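Water diary, Jilville house

Running notes on hardness, scale and the softener. Older entries are further down the page. Hardness is in French degrees unless I say otherwise, as that is what the test kit gives.

The kitchen cold tap is still on the unsoftened line and will stay there for drinking. Everything else in the house comes off the softener. When I write "kitchen cold" I mean hard water, and when I write "hot" I mean softened water that has been through the boiler.

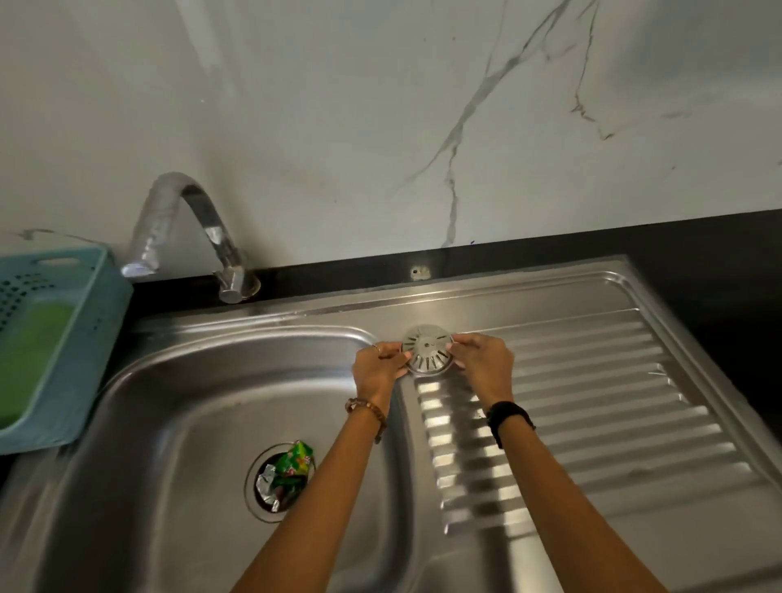 Jilville, 17 June 2025

Kitchen cold tested before breakfast after letting it run. Result 28, the same as the last two tests and higher than it was in winter. The supplier has been drawing more from the borehole at Lo while the reservoir main is being relined, and the Lo water comes through chalk. The notice gives September as the end of the work. I shall not change any settings until then unless the figure moves again.

Hot tap tested straight after. Result 5. It is not meant to be zero. The mixing valve on the softener lets a little raw water past, and I set it that way in spring after the bath water felt slippery and the soap would not rinse off. Anything in single figures is fine for the boiler.

The softener is the small Plurnari with one resin tank. It works on volume and regenerates after nearly 800 litres at the present setting. The setting was worked out for winter hardness, so in theory the resin is now giving up before the counter reaches the end. To check, I tested the hot late in a cycle last week and got a figure well above today's. The bed is being run past its limit for the last part of each cycle. The choice is a shorter cycle with more salt used, or accept harder water for the last day of it. I am leaning towards the shorter cycle. Salt is cheap and a heat exchanger is not.

Salt level is a little above the water line. No bridging when I pushed the broom handle down. I use tablets, as the granules I tried before set into a lump against the wall of the cabinet and I had to break it up with a chisel. The brine valve was cleaned at the same time and has behaved since.

Scale, by place. Kettle: visible film again, descaled with citric acid, left to cool, rinsed, boiled once and thrown away. Shower head: clean, nothing to do. Kitchen tap: white crust on the aerator, soaked in vinegar in a jam jar. The rubber washer must come out first. I forgot this last year and it swelled so much it would not go back. Sink: steel shows every spot when the cold is left to dry on it, so it gets wiped down last thing at night. The slots in the strainer are the awkward part. An old toothbrush and the leftover citric acid from the kettle will do it, then plenty of plain water. I do not use anything with chlorine on stainless steel, as it can pit, and I do not mix it with acid under any circumstances.

Toilet cistern: inlet valve slow to close again. It is on the softened side so scale should not be the cause, but there may be old scale still coming off the pipe from before the softener was fitted. I have put the inline filter on the list for cleaning.

Washing machine: dose cut to the soft water line on the packet. The towels are no worse for it. The descaling tablets under the stairs are now of no use to us and can go to somebody on the raw supply.

A note on test method, as my own figures have not always agreed. The drop kit depends on the size of the sample. Fill to the mark with the bottom of the curve on the line, at eye level, on a flat surface. Swirl between drops and wait for the colour to settle. The change from red to blue passes through a muddy violet, and I take the first clear blue as the end point. If two runs differ by more than a single degree I do another. Paper strips are good enough to tell hard from soft but I have stopped writing them down.

The reagent is close to its date. A new bottle was ordered, and the old one will be run against it on the same jug of water before it is thrown out.
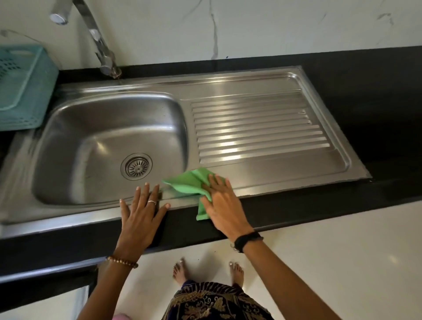

Someone on the Idosico water page replied to my last set of figures that the cycle should be shortened now and left short, as a resin bed that is often exhausted takes more than one regeneration to recover, and that the late-cycle reading would stay high for a while even after the change. The same reply put the likely recovery at 3 cycles and said to test at the same point in each.

That agrees with the manual, which I should have read again before blaming the mixing valve. Capacity setting lowered by one step this evening. A manual regeneration is set for tonight, out of hours, with the bypass left alone. I have marked the salt level on the inside of the cabinet in pencil so the extra use can be measured.

To do: clean inline filter, refit kitchen aerator, test hot at the end of the next cycle.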